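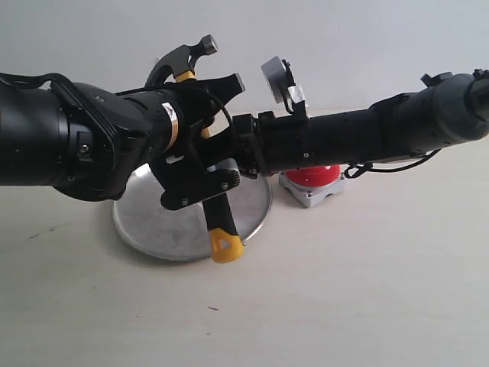 房东都说了墙上一个钉子都不许打，那你还折腾什么，搬走不就完了。上篇底下有人这么留言，还有两个人点赞。行吧。

搬走说得轻巧。押金谁退我，搬家公司谁付，新房子就让打钉子了？我看了一圈，合同里那条都长得一模一样，"承租人不得擅自在墙面钻孔、打钉、粘贴"。粘贴都不行。贴张日历算不算粘贴，我到现在没搞明白。

接着上篇写。上篇写到哪了，哦，写到我把房东给的那份清单翻出来了。清单三页，第二页专门讲墙。白墙，白墙，白墙，重复了好几遍，生怕人忘了。退租的时候中介拿手电筒贴着墙照，侧着照，什么坑都能照出来。上一个房子我就是这么被扣的钱。373块，一个洞，补的腻子颜色还跟墙对不上，偏黄。我当时也没吵，赶着去上班。后来越想越气，气了一个星期。

所以这次搬进来第一件事，拍墙。每一面都拍，进门那面，窗户那面，厨房那面，柜子后面那面也拍了（搬柜子搬得腰疼）。原来就有的小疙瘩、小坑，凑近了再拍一张。然后全部发给中介，让他回个"收到"。一定要让他回。不回就再发。我发了三遍他才回了个表情，表情也算，截图留着。

好了讲正事，不打钉子怎么挂东西。

先说无痕胶。网上吹得很厉害的那种，透明的，一撕就下来。我买的Stikville，大号，包装上写着承重多少多少，别信。挂个钥匙可以，挂包不行。第一个晚上就掉了，半夜两点，咣一声，我以为进贼了。后来研究了一下，乳胶漆墙面本身就有一层粉，胶粘的是粉不是墙。要先拿微湿的布擦，等干透，再贴，贴完按住，过一天再挂东西。这么弄完确实好多了。但是撕的时候，唉。

要往下拉，平行着墙拉，慢慢拉。不能往外扯。我第一个就是往外扯的，下来一块漆，指甲盖那么大。现在那块地方我拿书架挡着，到时候再说。

冬天也不行，太冷了胶发硬，一月份那阵子掉了好几个。今年我准备在开暖气以后再重新贴一遍。

再说钉子党。真有人跟我讲，打细钉，退租补一下看不出来。
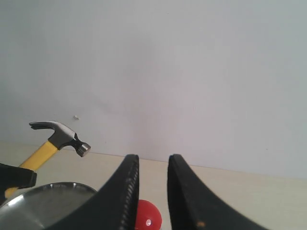 羊角锤，黄柄的

看不看得出来要看你遇上什么中介。我遇上的是手电筒侧着照的那种，上面写过了。而且补墙这个事吧，腻子好买，漆难配。都叫白，冷一点的白，暖一点的白，放了几年被太阳晒过的白，没有一个一样的。我在Kpodo上买过一小罐补墙膏，刷上去干了以后比墙还白，一块补丁，更明显了。要打也行，先问房东还有没有剩的原漆，有的话要一点点存着，拿密封罐装。大部分房东会说没有。我房东说"应该有吧"，然后就没下文了。

顺便说一句，敲之前先拿指节敲敲墙听声。空的就别敲了，隔出来的房间很多是石膏板，一锤子下去不是一个洞的问题。我楼下那户就是，整块裂了，听说赔了不少。

我现在的办法，分三种。

靠墙放。最土，最好用。画不挂，放在柜子上靠着，后面垫个防滑垫。镜子也是靠着，落地的那种，底下拿东西顶住。一开始觉得像没搬完家，看久了还挺顺眼的。

顶天立地杆。这个我要多说两句。就是两头有橡胶垫、中间弹簧撑住的杆子，顶着天花板和地面，上面自己加挂钩加隔板。我买的是Sendiso的，等了17天才到，物流信息停在一个地方一动不动，客服每天跟我说亲已经在催了。到了以后少一个垫片，又补发。装起来倒是快，一个人就行，但是一定要量层高！量三个地方，别只量一个。我家地面是歪的，靠窗那头比门口那头高出一截，我按门口量的，拿到窗边根本塞不进去。后来只好换位置，本来想放包的，现在放在厨房旁边挂围裙和购物袋，也行。

天花板那头记得垫块布或者硬纸板，不然会留一个圆印子，灰的，擦不掉。这个坑我替你们踩了。

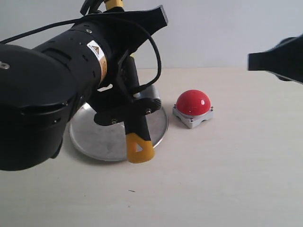 第三种是洞洞板，带脚架立在桌上的，不上墙的那种。我看了好久，嫌贵，后来在二手群里收了一块Fullside的，人家搬家甩卖，自己去扛。扛回来路上下雨，纸箱底烂了，挂钩掉了一路，我蹲在地铁口捡，反正后来数量是对不上了。立在桌上有点晃，拿两个夹子夹在桌沿就稳了。夹子底下要垫东西，桌子也是房东的，桌子也在清单上，第三页。

现在上面挂着剪刀、胶带、耳机、一串不知道是哪儿的钥匙。用了两个多月，没什么毛病，就是落灰，每个洞都落灰。拿吹风机冷风吹，别用湿布，越擦越脏。

还有人问窗帘怎么办。我用的伸缩杆，卡在窗框里面的，别买太细，细的中间会塌下去。遮光布很重的，买之前看一下克重，我不懂这个所以买错过一次，塌了，早上六点阳光直接打脸上。换了根粗的就没再掉。买窗帘的钱比买杆子的钱还少，有点离谱。

哦对，留言里还有人问退租的时候这些东西怎么处里。杆子带走，洞洞板带走，胶提前两天慢慢撕，别等最后一天，最后一天你肯定在打包，手忙脚乱的，一急就往外扯了。撕完有残胶的话，吹风机热风吹一会儿，拿手搓，搓成小条就下来了。风油精我没敢试，怕留印。有试过的在下面说一声。

书架后面那块漆我还没想好。打算先找房东再问一次原漆的事，问到了下篇写，问不到也写。水要开了先到这。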